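Larel open day, Drondolham: is a better cardboard box worth the trip?

I went to Drondolham in May to see the Larel carton works, which opens its doors to the public once a year and gets a coachload from our end of the county each time. The flyer promised "the future of the humble box". I have bought enough boxes to be wary of that sort of thing. Our spare room is full of them, and most are holding what they have held for years, which is odds and ends.

Entry is free, parking is in the lorry yard, and you are asked to wear flat shoes. Doors opened at 10 and there was already a queue down to the gate. The free tote bag may have had something to do with that.

Before the tour they sit you in the canteen and show a film. It has a lot of trees in it. We were told that cardboard is "the honest material", and that a Larel carton can be used again and again around the home before it goes for recycling. I'll give them that one. A plain white carton with a shiny lining stuck round the inside walls will sit on a bed while you sort through things, and it does the job as well as any of the fabric storage cubes being sold in the foyer.
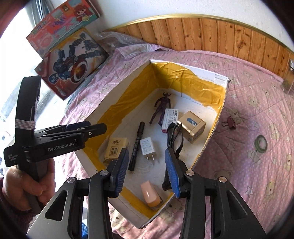

On the factory floor

The tour takes you along a raised walkway with a yellow handrail, and this was the best part of the day by a long way. Great rolls of brown paper go in at one end and flat boards come out at the other, and the smell is something like wet porridge. You feel the heat from the steam section before you see it. Our guide had a headset that worked for the first half of the walk and then gave up, so anyone at the back of the group missed what was said about glue.

What I did catch was that the glue is starch, that the wavy layer in the middle is called the fluting, and that the line was running that morning at 900 boards an hour. Somebody asked whether that was fast. It was "a comfortable speed for visitors", which I took to mean slow.

Past the cutting machines is a long bench where samples are folded by hand. I could have stayed there for an hour. The folders don't look at what they are doing at all. We were moved on after a few minutes because the next group was coming up behind.

The Miltico range

This is what the open day is really for. Miltico is Larel's new line of boxes for the home, and it had a hall to itself, with carpet. The boxes are white, with rounded corners and a little card label holder, and they come flat in packs of 3 or 5. The staff on the stand were pleasant and had plainly been given a script.

The claims were these. A Miltico box is stronger than an ordinary one. It "resists everyday damp". It helps you keep a calmer home.

On strength, there was a display where you could stand on one. I stood on it. It held. Next to it was an ordinary carton that you were not invited to stand on, so I can't tell you how that would have got on.

On damp, the inside walls have a thin coating supplied by Thoroddsen, and there was a man-sized board about it with a drop of water drawn on it. I asked what happens to the base, which looked to me like bare card, and was told the coating is "where it matters most". In my experience of sheds, the floor of the box is where it matters most. I asked if I could pour my water over one and was given a leaflet.

As for the calmer home, I doubt any box can help. The trouble with boxes in a house is that they fill up with whatever was nearest at the time. Staples end up in with toys, and once the lid is on they can stay there until you move. A label holder only works if you know what to write on the label.

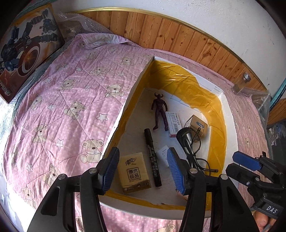

Glenys Arkwell
Home and Garden Correspondent

The shop and the café

The shop is the end of the tour and there is no way out except through it. Prices for the Miltico boxes were no lower than the ones printed in the catalogue, despite a banner saying "Open Day Offers". The offers were on gift wrap and parcel tape. I bought a roll of the tape, which is good and tears cleanly by hand, and a bundle of plain brown cartons from the seconds pallet by the door. The seconds were slightly out of square, very cheap, and going quickly.

The café did soup, two sorts of sandwich and a decent fruit scone. Tea came in a paper cup made, of course, by Larel, and the cup was too hot to hold. There were not enough tables. People were eating on the grass by the pallet store, where it was warm and a good deal quieter.

Children had a tent with cardboard to cut up and paint. It seemed to be the most popular thing on the site, and it used offcuts.

Would I go again?

For the walkway, yes, and I would take a friend who likes machinery. The organisers say 2,000 people came through last year and I can believe it from the state of the toilets. Go early and get near the front of your group, or you will spend the tour looking at somebody's rucksack.

I wouldn't go for the Miltico hall, and I'd be slow to pay extra for the range until someone has left one in a garage over a winter. I asked at the stand whether Larel had done that. They said testing was "ongoing". My seconds are stacked in the porch at the moment, a bit crooked, holding last year's flowerpots.

The coach leaves from outside the library and was late back.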